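Thread: moving out of a share house after 19 years of renting in Plelham, and what I have learned, most of it against my will. 1/12

The lease says the place must be returned "in the condition received." The condition received was brown carpet and a smell. I've asked the agent whether I should put the smell back. No reply as yet. 2/12

Start with the kitchen, everyone says, so you can get it over with. Everyone is wrong. Start with the kitchen and you'll be eating toast off a baking tray for a fortnight. Start with the books, which you weren't going to read anyway. 3/12

I'd budgeted for 40 boxes. I've now used 40 boxes and there's a linen cupboard I haven't made eye contact with. 4/12

Large round things are the enemy of the cardboard box. Whoever settled on square boxes and round crockery should've had a word with each other. My method is to nest the lot, wedge tea towels in the gaps and write KITCHEN ODD on the lid in a firm hand. 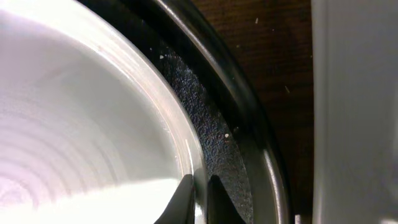 5/12: QUOTES

Clilau Removals wanted $461 for a half day. A bloke with a ute wanted $260 and "help at the other end." I went with the ute. I am, as of this week, the help at the other end. If you have a fridge and stairs, pay the $461.

6/12: THINGS I OWN MORE THAN ONE OF

Potato mashers. Allen keys, all the same size, none of them the size I need. Phone chargers for phones that went to recycling during a previous government. A fondue set and, for reasons lost to history, the spare forks for a different fondue set.

7/12: THE SORTING TABLE

You need one flat surface where things wait to be judged. Keep, give away, bin. In practice there's a fourth category, which is tape and chocolate wrappers, and it grows overnight. Clear tubs are worth the money for this stage. With an opaque one you'll open it every ten minutes to check it's still full of rubbish.
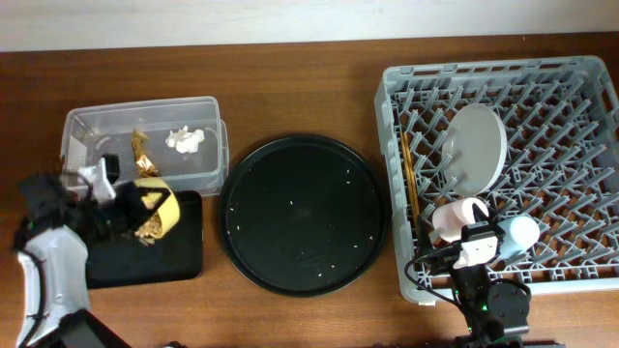
Several of you have asked: do you have to get the carpets professionally steam cleaned before you hand back the keys?

Depends on your state and what's in your agreement, so read the thing before you book anyone. Mine had a line about it on the second-last page, under pets. I have never had a pet. Ring your local tenants' advice line if it looks dodgy, they're free and they've heard worse.

8/12

Change your address with the bank first and the electricity second. Do the library last, because the library is the only one that will be nice about it. My power company, Virkska, needed a form, then a phone call about the form, then the same form. 9/12

Giving things away online is a hobby in its own right. I listed the Takeda bookcase for nothing and was asked if I'd take less. Somebody else wanted it delivered. It went in the end to a very polite couple who turned up at 6 am with their own blanket. 10/12

Final stage: the stuff that doesn't belong with any other stuff. It goes in the last tubs, you carry them out in a hurry, and they sit unopened at the new place until you move again. I have one from two houses ago. I believe there's a stapler in it.
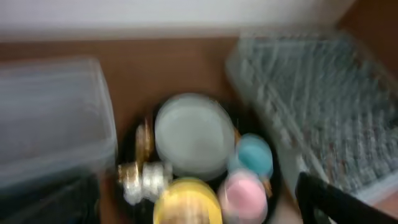 mossback replied that I'd skipped the most important bit, which is to take photos of every room with the lights on before handing over the keys, and to email them to yourself the same day. Fair. She lost half a bond over a scuff behind a door that was there when she moved in. 11/12

So do that, and do the inside of the oven as well. They always look in the oven. I'm off to look in mine, which I've been putting off since September. 12/12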